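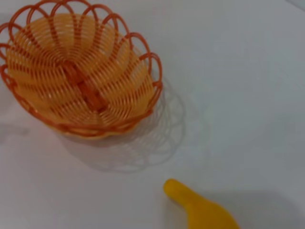 *Wrist cam, table check. Orange basket, yellow piece at lower edge, clear gap between.*

# Teleop demo station, pre-session and in-session check

Site: Emmont, bay 7
Task: banana to basket, remote control from the desk
Checked by: Roscoe Lindgren
Month: March
Start 7:40, done before lunch

Legend: OK / FIX / N/A. Comments are mine, typed between runs, sorry for spelling.

## 1. Before power

- [x] E-stop at desk, press and release. OK
- [x] E-stop at cell. OK, stiff. Needs a twist and a half to let go
- [x] Floor cables taped. FIX, tape lifting by the operator chair. Re-taped, will lift again
- [x] Cell door switch. OK
- [ ] Spare fuse in drawer. FIX, none in there. Asked Tran for a bag

## 2. Table and objects

- [x] White surface wiped, nothing left over from the last task
- [x] Basket on the table, opening up. OK
- [x] Basket rim, no broken loops. Ran a thumb round it. OK
- [x] Banana not in the basket at start
- [x] Light. OK. Soft shadow off the rim, doesn't hide the edge of the basket. Leave the lamp where it is
- [ ] Start positions varied between demos. FIX. Last batch all looked the same to me. Move the basket every time please, not just the banana

## 3. Wrist camera

- [x] Mount screws snug
- [x] Picture live at desk, no freezing
- [ ] Focus. FIX, a bit soft. Usable for trainnig but edges of the weave are mushy. Clean lens first, then ask
- [x] Exposure locked so the white table doesn't pump

## 4. Gripper and hand controller

- [x] Open and close full travel, slow, three times
- [x] Bolts on the fingers, visual. OK
- [x] Fingertip pads seated
- [x] Force limit set in Nornamum profile "soft object", not the default!!
- [x] Deadman on the controller. Let go = arm stops. OK
- [x] Speed scale down for new operators. OK
- [ ] Controller drift at rest. FIX. Creeps left with hands off. Re-zeroed twice, came back. Swap with the one on the shelf

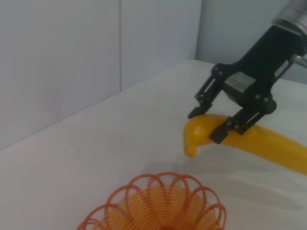 *Item 5.2, fingers either side of the banana close to the tip. Basket in near foreground.*

## 5. During demos

- [x] 5.1 Nobody's hands past the line while arm is live
- [x] 5.2 Grip spot. Comment: this near the end the long side can swing on the lift. Go for the middle unless the run sheet says end grip
- [x] 5.3 Fingertips stay off the table. Watch the lower one
- [x] 5.4 Clearance to wall panels on the back side. OK, but don't rotate the wrist toward the corner
- [x] 5.5 Carry above rim height, then down. No dragging over the loops
- [ ] 5.6 Bad runs flagged right away. FIX. Two people still flag at the end from memory. Press the button when it happens

## 6. Logging

- [x] Recorder on (Hirudeo), disk space OK
- [x] Target for this task 700 demos, counter reads 764 incl. flagged. Don't stop yet, flagged ones come out
- [ ] Operator initials on every batch. FIX, blanks again

## Open

1. Controller swap, before next session
2. Fuses, Tran
3. Lens clean + refocus, then redo section 3
4. Tape. Get the wide kind

OK to run with the items above open, slow speed only untill controller is swapped. R. Lindgren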